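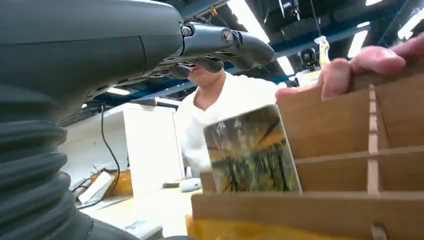
The hand next to the wooden tray, one of the cards standing in its first slot.

SORTING TRAY UPDATE, from the manipulation group

Quick one this time, Yến has the long version and it's 7 pages. Short version: wrist views help. A lot more than we guessed in October.

Background for those who missed the last two issues. The Ollwood task is placing and pulling flat things (cards, little wooden pieces) in and out of a tray with thin dividers. Slots are narrow, cards lean, and the hand covers up exactly the part you need to see. The old policy ran on the head view only. Fine on approach, then guessing for the last inch or so.

What changed: Ekkachai Kaewsai retrained with head plus wrist, same 380 demonstrations, no new data. The trick is in the weighting. Early in the reach the head view counts for most of it, and as the fingers get near the tray the wrist view takes over. The network learns when to switch from how much of the tray is hidden. No hand-set distance, we tried that first and it was brittle. 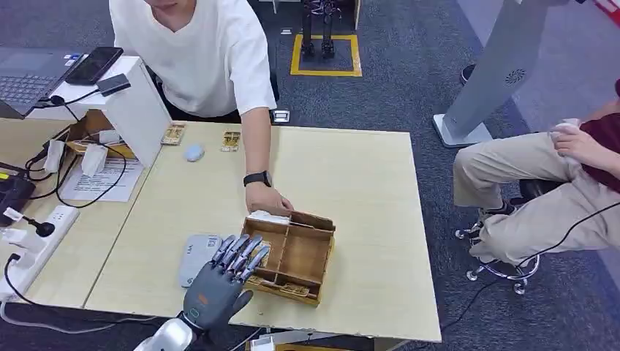
Test set was 400 placements, tray shifted and turned a little between tries. Somebody holds the rim for part of them so it doesn't slide, which Gudrun wants dropped from the protocol and she is probably right. Results: 326 good placements with the switching version. Head view only did clearly worse, worst of all in the cells nearest the palm. Wrist only was bad in a differnt way, it loses the tray completely if the reach starts wide and never gets it back.

Failures, mostly two kinds. Card catches the top of a divider and tips over. Or the policy stops short, fingers open, and just hangs there. Themba Magagula went through all the second kind and thinks it's glare off the glossy cards confusing the wrist view under the ceiling lights. Not proven. He's rerunning with matte cards, same photos printed on them.

Also a known weak spot: when the arm hangs down and away from the table, the wrist view is pretty much all carpet. Nothing there to tell the network where the tray went. For now Zübeyde Güler's fix is to ignore the wrist view until the head view finds a tray edge. Crude but it holds.
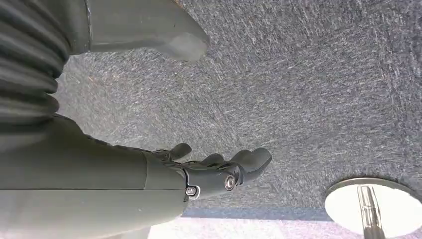
Arm down, off the task. Carpet and a bit of chrome.

Next up: two hands, then a deeper tray. Huỳnh box is on order, no date yet. We'd also like to try the switching on the Turkex drawer task becuase the hidden-part problem is the same there, only sideways.

Code is on the group share under "switch_v2", ignore v1. Logs for all the test runs are in the same folder, failures tagged by Themba. Questions about training to Ekkachai, about the test protocol to Gudrun Görtz. Comments on Yến Lương's draft by 22 June 2018 please, after that it goes out as is.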